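Section 4: Setting up a guest stay in Sesetti Household Planner

This section covers adding a visiting relative to a shared household calendar, setting their preferences and closing the stay when they leave. You need organiser rights on the household account. Guests do not need an account of their own.

4.1 Add the guest

1. Open Household and select People.
2. Select Add, then Short-term guest. Do not select Member. A member can see shared bills and past entries.
3. Enter the guest's name and arrival date.
4. Enter a departure date. If the date is not known, leave the field blank. The stay will then be set to 16 days and can be extended.
5. Select Save.

Note: A household can hold 2 guest stays at the same time. A third stay is placed on the waiting list until one of the others is closed.

4.2 Enter food and sleep preferences

1. Open the guest's card and select Preferences.
2. Under Food, mark each item as Eats, Will try or Avoids. Allergies go in the separate Allergies field and are shown in red on every meal entry.
3. Under Quiet hours, set a start and end time. Activities planned inside these hours show a warning but are not blocked.
4. Add any remarks in the Notes box. The limit is 400 characters.

Caution: Ask the guest before marking an item as Will try. The planner uses these marks to suggest meals and outings, and it cannot tell who entered them.
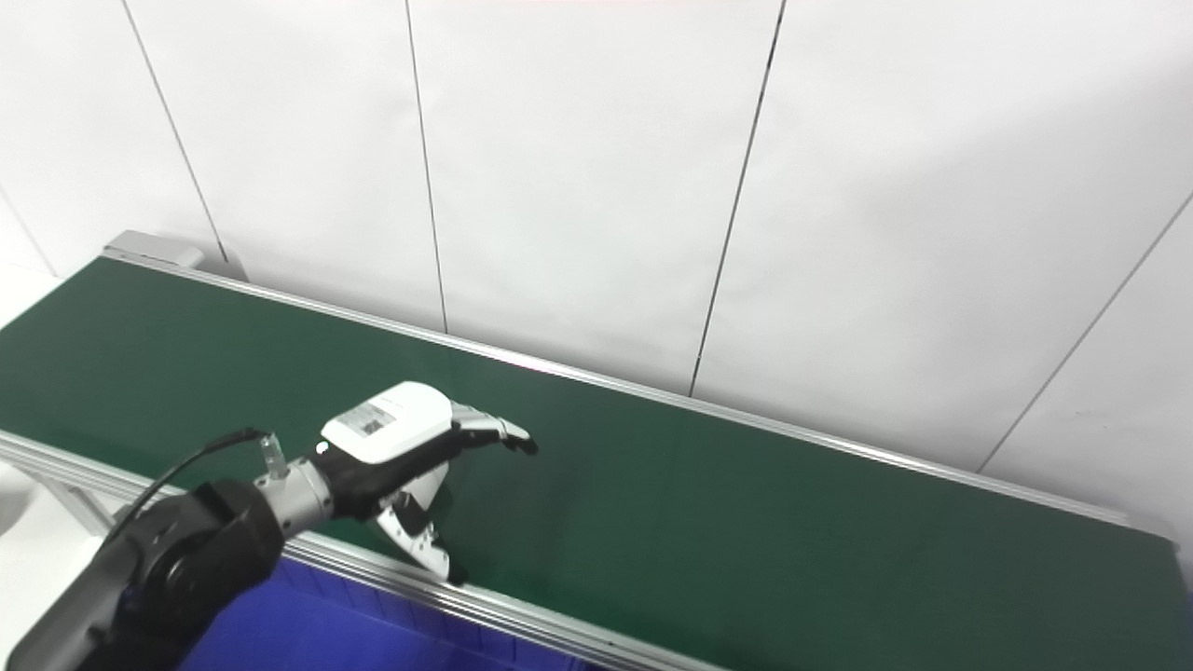
Reading time for this section: 2 min

4.3 Plan shared activities

1. Go to Calendar and select the days of the stay.
2. Select Suggest. The planner lists up to 13 activities based on the preferences of everyone in the household.
3. Drag an activity to a free slot.
4. Set each person to Joining, Optional or Not joining. New entries are set to Optional for guests.

Note: Leave at least one free slot per day. To do this automatically, turn on Keep free time in Calendar settings.

4.4 Close the stay

1. Open the guest's card and select End stay.
2. Choose Keep preferences if the guest is likely to return, or Delete all.
3. Select Confirm.

Caution: Delete all cannot be undone. Shared photos added by the guest are also removed.

Section text: Jarmila Hudec. Checked by Ardalan Jafarzadeh. Last revised 2026-01-29.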